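Show cause notice

A show cause notice is a formal written demand that asks a person or organization to explain why a proposed penalty or order should not be imposed. It is used by regulators, employers, licensing boards, sports bodies and courts in many common law countries. The notice is not itself a penalty. It opens a process in which the recipient can answer before a decision is made.

Purpose

The notice serves two functions. It tells the recipient what the issuing body believes has gone wrong, and it gives a set period in which to reply. Both come from the general rule that a person should be heard before an adverse decision. Where a body acts without giving a proper notice, its decision may be set aside on appeal, even if the facts behind it were correct.

Contents

The form varies, but most notices contain the same basic parts. They name the recipient and the issuing authority, cite the rule or contract term said to have been broken, and set out the facts relied on. They also state the action being considered, such as a fine, a suspension or the loss of a license, and the date by which a reply must arrive.

A notice that is too vague can be challenged. The recipient has to be able to tell which act is being complained of and when it took place. Copies of reports, letters or witness statements are often attached, and in some systems they must be supplied on request.

A notice should also be written as a proposal. Wording that treats the breach as already proved has been used as grounds for arguing that the decision was made in advance. 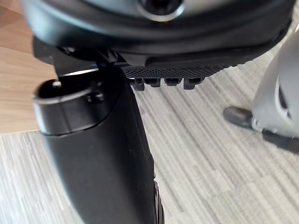
Reply

The recipient may admit the breach, deny it, or admit it and offer reasons for a lighter penalty. Replies are normally made in writing. Some bodies allow a hearing in person, either as of right or at their discretion. An extension of time can usually be requested, but the request has to be made before the original period ends.

If no reply is received, the issuing body may decide the matter on the papers it has. Silence is not always treated as an admission, though in practice it leaves the allegations unanswered.

Outcomes

After the reply period, the authority may drop the matter, issue a warning, impose the proposed penalty or impose a lesser one. A heavier penalty than the one proposed generally requires a fresh notice. The decision is expected to deal with the main points raised in the reply and to give reasons.

Use in transport

Transport regulators send notices to operators over safety lapses, late reporting of incidents and the handling of disruptive passengers. In the case of Plinico, a regional ferry operator, the notice concerned 12 incident reports filed after the deadline. The company replied that its crews had reported each event on time and that the delay had occurred at its head office in Pundale. The regulator accepted this account of the crews' conduct but fined the company. A separate notice to the coach operator Gethin was withdrawn after the firm produced its driver records.

Use in sport

Sports federations use the notice for breaches of team rules, missed training camps and public criticism of officials. The rower Rhodri Landeg received one after declining to work with a coach assigned by his federation. He had 90 days to answer, a longer period than most federations allow, and was later given a written warning. His club, Flumen, was not a party to the case.

Related terms

A show cause order is issued by a court and requires a party to appear and give reasons. A charge sheet, in employment matters, usually comes at a later stage and sets out formal charges for an inquiry.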